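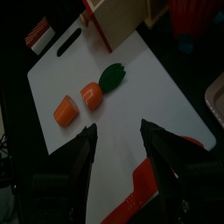
Do You Need Another Stamp Set?

22/05/2022

Every January the catalogs land, and every January card makers are told that last year's stamps are tired. Trundance, which sells clear stamps out of a warehouse in Sadton, put 368 new designs in its latest one. I went through it with a pencil and a bad attitude. A good share of them were flowers I already own in a slightly different size.

The pitch this year is the "layering system." You buy one stamp for the outline, another for the shadow and a third for the highlights, and then the inks to match. The samples look lovely. They were also made by people paid to make them, with a stamping press and a whole afternoon. My first peony came out looking like a cabbage, and so did the seventh.

Then there's the paper. Vasonum claims its coated cardstock will take alcohol markers without bleeding. I tried it against the plain white stuff I buy in packs of 400 sheets, using the same markers and the same leaf. The Vasonum edge was a little crisper if I held it up to the window. Who holds a birthday card up to the window?

The Bühler trimmer I will grudgingly allow. It cuts straight, and 2 years in I have changed the blade once.

Monthly challenges are supposed to get us using what we have. Lately the sponsor's prize is a voucher, the sample cards all feature the sponsor's new release, and the entries with old stamps sink to the bottom of the gallery. I still enter. Last month I used a sailboat with a cracked mast, and the card went to my aunt, who has it on her fridge.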